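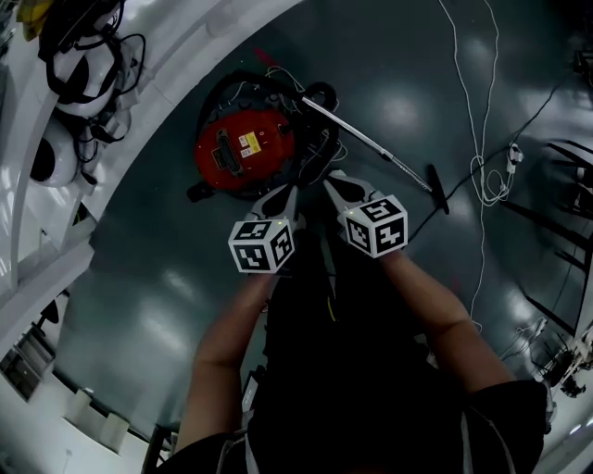

Vasanthi Khan
Digital Collections Assistant, Zillside Local Archive

FAQ: the Sarkar glass negatives

What's in the collection?
Glass plates from the Sarkar studio in Mastport. Mostly portraits, a few street views, one box of ferry pictures. 92 plates scanned so far, more to come.

Who are the sitters?
Often no idea. Names only where the studio wrote them on the sleeve. Spelling as written, even when its clearly off.

Can I get a print?
Yes. Quote the item number, not the box number. Allow 18 days.

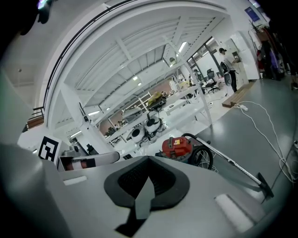
White shelving, slatted underside.

Can I use a scan in my book or school project?
School, yes, free. Books, ask first. Credit line is "Sarkar Collection, Zillside Local Archive".

Can I see the orignal plates?
By appointment, 2 boxes per visit. The Stostberg box is off limits until February, emulsion lifting.

I know who someone is!
Great, email us the item number and how you know. We add it to the record with your name, or without if you'd prefer.

Page updated 10th May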